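Villgate Rainfall and Tank Level Records

Daily rainfall readings and weekly tank levels from rural properties in the Villgate district, with the scripts used to tidy them up. Maintained by Renata Witkowska. Current release: Merkura.

What's in it

The collection covers 114 properties, most of them on tank water with no mains connection. Each property has a manual rain gauge read at 9 am and at least one household tank. Some also have stock tanks, which are recorded separately and shouldn't be added to the household figures.

The release has four files:

rain_daily.csv – one row per property per day
tank_weekly.csv – one row per tank per week
properties.csv – roof area, gauge type, elevation band, nearest creek
notes.txt – remarks copied from the paper sheets, spelling left alone

Dates are day first. Rainfall is in millimetres, tank levels are in centimetres of water above the outlet, and roof area is in square metres. Levels are not converted to litres in the raw files. Tanks vary in diameter and several have been replaced over the years, so the conversion lives in a script where it can be corrected without touching the readings.

How the readings were taken

Householders read the gauge in the morning, wrote the figure on a paper sheet and emptied the gauge. The rain is credited to the day of the reading, so an overnight storm appears under the following date. Anyone comparing this with a source that runs midnight to midnight will need to shift things.

Tank levels were taken with a dipstick or off a sight tube. The method is in the column level_method, coded D or S. Sight tubes on the older tanks grow algae and tend to be read to the nearest five centimetres. Dipstick readings are better, although a few people measured from the rim down instead of from the outlet up. Where this was caught, the value has been corrected and flagged with R.

Sheets were collected at the Clulum hall and typed up by hand. Every sheet was typed twice and the two versions compared. Where they disagreed, the paper was checked again. There are 672 sheets where at least one value is illegible, and those values are blank.

Missing and odd values

A blank means no reading. A zero means somebody looked and the gauge was dry. These were mixed up in the first release, when people who were away on holiday came through as having no rain at all. If you downloaded that version, please replace it.

The letter A in the flag column marks an accumulated total, where the gauge was left for more than one day and the whole amount was written against the last one. The column days_covered gives the length of the gap. Don't spread the total evenly unless you only need monthly figures.

T marks a trace, less than 0.2 mm. It is stored as 0.1 so it can be told apart from a dry day, and the monthly script treats it as zero.

The gauges hold a limited amount before they overflow. Any reading flagged F is a minimum. Most of the F flags belong to one wet October on the creek flats, when the road was closed and the gauges couldn't be emptied on time.

Running the scripts

You need Python 3 and pandas. Put the four files in a folder called data, next to the scripts, and run:

python clean.py
python monthly.py
python litres.py

The first checks column names and date order and stops if it finds a duplicate. The second writes monthly totals and leaves out any month with fewer than 20 usable days. The third needs a tank diameter and skips any tank without one, printing the tank number as it goes. On an ordinary laptop the lot finishes in under 60 seconds.

Column names are all lower case. Earlier releases used a mix, and clean.py will still accept the old ones with a warning.

Privacy

Property names and owners have been removed. Locations are given by elevation band and nearest creek only. On the smaller creeks that could still point to one household, so those are grouped under "other". Please don't try to match properties to addresses.

The remarks file was read through and names were taken out. If you find one that was missed, send the line number and it'll be fixed in the next release.

Known problems

Three properties share a gauge near a boundary fence and have identical rainfall. They are marked in properties.csv under shared_gauge. Use one of them for any district average.

Roof areas are the owners' own estimates. The ones in the Wilczyńska subdivision were measured from building plans and are more reliable. Verandah roofs are included only where they drain to a tank, as far as could be worked out.

First-flush diverters are not recorded. They make a noticeable difference to light falls, particularly in summer – a few millimetres on a hot roof may never reach the tank.

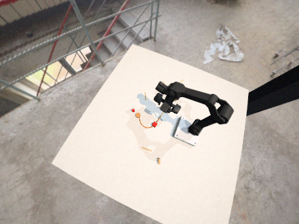 Corrections are welcome at any time and should quote the property number, the date and what the paper sheet says, if you have a copy. Changes are listed in changes.txt with the old value beside the new one.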